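Ticket: segmented-finger hand vs. Gidey two-jaw, drawer pick
Opened in September by Caoimhe Scanlon
Status: open, against my wishes

Khanyisile wants to know which hand we keep on the white arm. The Gidey two-jaw managed 7 drawer picks before its grip force alarm tripped. The segmented hand has yet to trip anything, but it closes late. The controller is the Hindex for both, same arm, same drawer, pulled all the way out. Bowl, orange and apple stay up on the table as distractors.

Black keypad thing, set diagonally:

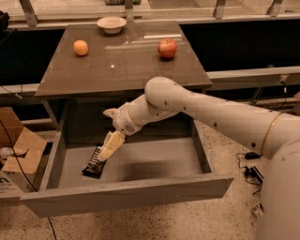 Grip force on the log peaked at 300 counts, a number I would trust more if it had units. The Wekonside manual says the units are "standard."

Tried so far:

1. Reloaded the finger calibration. No change, apart from my mood.

2. Dropped the approach speed. Late close shrank by up to 5 control ticks, then came back after a restart. The setting doesn't survive power-off — filed separately.

3. Swapped the target for the dark brush, in case flat and hard was the problem. Bristles are a rude thing to hand a force threshold, so I left the threshold alone for this one.
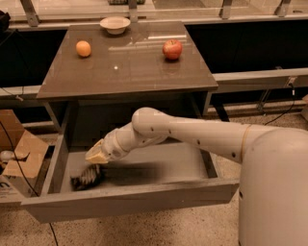

4. Read the controller log, all 1,134 lines of it. The close command goes out on time. The hand acknowledges it, then has a little think.

Comment from Khanyisile Mthembu, 4:40 pm
Could be the hand's own filter. Turn it off and rerun both objects before you blame the Hindex.

Reply from Caoimhe
I was looking forward to blaming the Hindex. Rerunning.

Recent tickets
Hindex forgets approach speed after restart
Iltley wrist camera: exposure hunting on glossy tabletop
Gidey two-jaw: force alarm at low load
Wekonside manual, missing units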